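4. Fitting the processor and the Dranis cooler

By now you should have the Priltis board out of its bag and lying on its foam sheet, with the case standing open somewhere nearby. If you skipped chapter 3 and have already screwed the board into the case, please don't worry, you can still do everything in this chapter, but you'll want to lay the case on its side and you may find the top left corner a bit of a squeeze for your fingers.

Put the kettle on before you begin. The whole job takes 30 minutes if you've never done it before and 10 if you have, and there's no prize for finishing early!

You will need:
the processor, still in its plastic shell
the Dranis cooler and its bag of four spring screws
the small tube of paste
a crosshead screwdriver, medium size
a dry, lint-free cloth

CAUTION: Switch off at the wall and touch a bare metal part of the case before you handle the processor. Do this again each time you get up and walk across the carpet.

4.1 Opening the socket

1. Find the small metal lever at the side of the socket. Press it down gently, ease it outwards until it clears the hook, and let it rise.
2. Lift the metal frame by its tab. Leave the black plastic cover where it is for now.
3. Look at the contacts under a good lamp. They should stand in even rows, all leaning the same way. If any look bent, stop and write to the shop with your order number, and please don't try to straighten them with a pin (we know it's tempting).

4.2 Seating the processor

4. Take the processor out of its shell, holding it by the edges only.
5. Match the gold triangle in one corner with the triangle printed on the board. The two notches should line up with the two little keys in the socket.
6. Lower it straight down and let go. It needs no pushing at all. If it rocks, lift it out and try again.
7. Close the frame and bring the lever back down under its hook. This takes more force than most people expect, and you may hear a slight creak as it goes. The plastic cover will pop off by itself. Keep it with the box, as you'll need it if the board ever has to come back to us.

Note: Owners of the older Ekum board have a socket with two levers. Open the one marked 1 first and close it last. Everything else in this section is the same for you.

4.3 Paste and cooler

8. Wipe the top of the processor with the cloth.
9. Squeeze out a blob the size of a small pea, right in the middle. Melaniia Koval, who wrote the first edition of this guide, liked to spread hers with an old bank card, and you're welcome to do the same, but the cooler will spread it perfectly well on its own.
10. Peel the clear film from the base of the cooler. Do check this twice. It is very hard to see in poor light.
11. Set the cooler down over the four posts, with the fan cable facing the top edge of the board.
12. Start all four screws by hand, two turns each, then tighten them a little at a time, working corner to opposite corner until they stop.

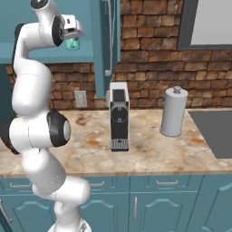 13. Plug the fan cable into the header marked CPU_FAN. The plug only fits one way round.

CAUTION: Never run the computer without the fan plugged in, even for a few seconds to see if the lights come on.

4.4 Checking the temperature

Once you've finished chapter 6 and the machine starts up, open the Romaniuk set-up screen by tapping F2 and look for the line called Processor Temperature. Leave it for 20 minutes and look again. A reading that settles and stays put is what you're after. If it keeps creeping upwards, switch off, let everything cool down, and go back to step 10.

If the screen shows code 147, the board can't find the fan. Nine times out of ten the cable is on the case fan header next door, so have a look there first.

Our thanks to Pylyp Melnychuk for the corrections to steps 5 and 12.

Next: 5. Fitting the memory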